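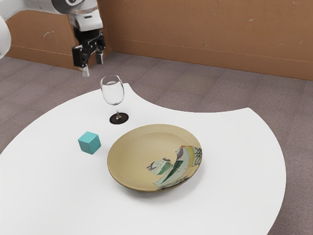
Khoa Bùi had written 14 chapters of the Stornau book and hated 3 of them, which was better than last year. Seven in the morning, kettle on, rain. The bookshop under his flat hadn't opened. He was stuck at the part where the sister gets off the ferry and nobody meets her, and he needed something for her to look at while she waited. He tried a gull. He tried a boy with a kite. In the end he gave her a poster on the terminal wall and let her stand under it with her suitcase for a page and a half. It was a good page. He read it out loud to the kettle.

Then the phone. Prajapati, his editor, already talking.

"Lenov wants it shorter."

"How much shorter?"

"He says the ferry goes."

"The ferry is the book."

"I told him that. He said then the book goes."

Khoa put the phone face down on the bread. Could still hear her. Picked it up again.

"Are you there? I'm only telling you what he said. He liked the island. He liked the uncle. He wants her on the island by page 2."

"She can't just be on the island."

"People are on islands all the time, Khoa."

He wrote until noon. Took out the ferry. Put her on a beach – no coat, no suitcase, no reason. She looked like someone washed up. She asked the uncle for the key to the house and the uncle gave it to her, just like that, because there was no crossing to be tired from and no lateness to be angry about. Eleven lines. They had not spoken in 21 years and it took them eleven lines.

He went down to the shop for air. The girl at the desk was putting stickers on the used novels, and one of his was in the pile. First one, the bad one. Somebody had underlined a sentence in green pen. He had no memory of writing it. *She packed as if the house were listening.* He stood there with the door open letting the rain in untill the girl asked him to please choose.

"How much is this?"

"Isn't that you on the back?"

"Yes."

"Two dollars."

He paid. Upstairs he opened the first version again, the long one, and found the place. The crossing, the cold tea, the man asleep with his hat on his knee. The terminal. The poster. His sister – the real one – had waited for him once in a place like that, four hours, and when he finally came she'd said only that the vending machine was broken. He had never used that. He'd used everything else.

He typed it in. The broken machine, the coins coming back out. She tried the same coin again and again, then put it in her glove.

The phone went. Prajapati. He let it ring and it stopped and then it started again.

"Tell him the ferry stays," he said.

"I haven't said hello."

"Hello. The ferry stays and it's getting longer."

He could hear her looking for a pen. "How much longer," she said.

"I don't know yet. She's still waitng."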